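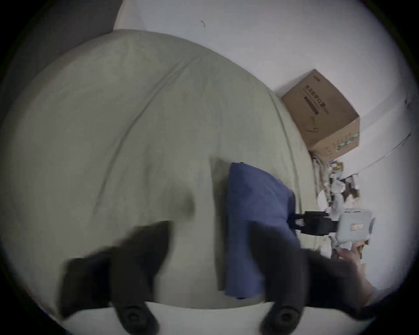 Tadeusz Urbańczyk wrote to me in February to say that he had tried every folding method going and his drawers still looked like a rummage sale by Saturday night, so was there any point in learning another one? I think there is, Tadeusz, and your letter is the reason I finally sat down to write all this out. My guess is that your folding is fine and your drawers are too full, but we'll get to that.

I learned to fold from my grandmother in Skolldale, who had a chest of drawers bought new in 1954 and kept every one of them so neat you could find a pair of socks in the dark. She did all her folding on the bed, and so do I. A bed is big, it's the right height if you kneel or sit beside it, and (best of all!) you can't go to sleep until the job is done.

Before you start

Pull the covers reasonably flat. They don't have to be perfect, but a big lump underneath will turn into a crooked fold on top. Then sort the clean laundry into piles by drawer, so all the shirts are together and all the pants are together. Please do this first. I skipped it for years and spent half my evenings walking back and forth across the room with one T-shirt.

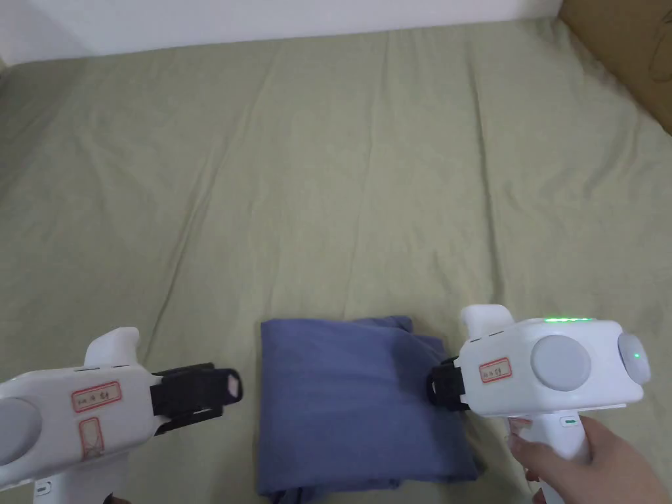
Next, measure the inside height of your drawer and take off about 2 inches. That is how tall a finished fold should stand. Write the number on a scrap of tape and stick it inside the drawer, and you'll never have to work it out again.

Long-sleeved shirts

Lay the shirt face down and smooth it from the collar to the hem with the flat of your hand. Bring one side in toward the middle, then lay the sleeve straight down along the fold you just made. Do the same with the other side. You should have a long, narrow strip. Fold it in half from the hem up to the collar, then in half or in thirds again until it matches the number on your tape.

If the fold flops over when you stand it on end, it's too loose. Open the last fold, press the air out, and try again.

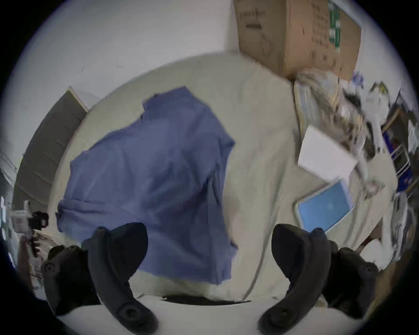

Pants are easier, and I always save them for the end when I'm tired. Put one leg over the other with the seams lined up, tuck in the point at the seat so you have a straight edge, and fold from the ankle up to the waist. After that it's thirds again. Heavy jeans can stop at a half fold and go on a shelf — they take up too much room in a drawer anyway.

Soft pajamas slide around more than anything else. Go slowly with them and smooth after each fold. 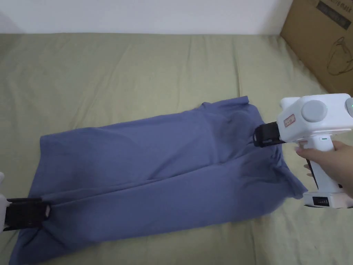 Folding lengthwise on the bed.

Filling the drawer

Stand the folded pieces up in rows, front to back, and leave a hand's width free at the end of each row. That gap is what keeps things tidy all week, because you can pull one shirt out without dragging up its neighbors. If you can't spare the gap, something needs to move to another drawer or out of the house.

Last updated in February

Comments

Prura: I did the tape trick on all my drawers and my husband asked if we were moving. Works great though!

Hadgu: What about fitted sheets? I roll mine into a ball and shut the closet door fast.

Tesum: Counted while I sorted and I own 42 T-shirts. No wonder there was never any gap. Two bags are going to the thrift store.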